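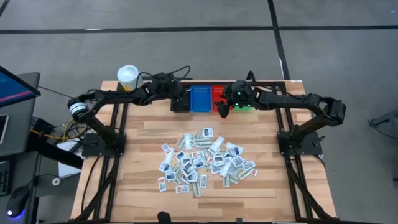
Hakala is staying, and I can finally sleep

I'd more or less given up. All through May the talk in the pub was that Plostaddale had agreed a fee with us for Hakala, that he'd already been to look at houses, that his boots were practically in the van. Then at twenty to eight yesterday evening the club put two lines on its website: new contract, three more seasons. I shouted so loudly that next door's dog started up!

If you don't follow Flarkent (and why would you, unless you were born within walking distance of the ground?) you may not see what the fuss is about. He's a left back. He has scored once for us, and that went in off his knee. But he has played 175 games in that shirt and I'd struggle to name five bad ones. He gets forward, he gets back, he takes a decent corner and he talks to the youngsters all match long – you can hear him from the far stand.

Henk De Haan deserves plenty of credit too. When he came in as manager the squad was a muddle of loans and short deals, and he said in his first programme notes that he wanted a back four that knew each other's names. I laughed at the time. Now three of them are signed up and only the right side needs sorting out.

Which brings me to Bindance. They've got a lad there, 20 or 21, who tore us to bits in the cup, and the rumour is we've asked about him. They'll want proper money, and they'll probably want one of our reserve strikers as part of the deal as well. I'd do it tomorrow. Drive him up myself if they like.

The gate for the last home match was 3372, our best of the season, and that was in sideways rain with nothing left to play for. My brother came for the first time since his knee operation and complained about the pies, so all is well there. Imagine what we'd get with a good start in August!

Season tickets go on sale next month. I'm keeping my seat, row F, right behind the woman with the enormous flask, and I've put my name down for the coach to the first away match as well. There's room on it if anyone fancies coming – leave a comment and I'll pass your name along.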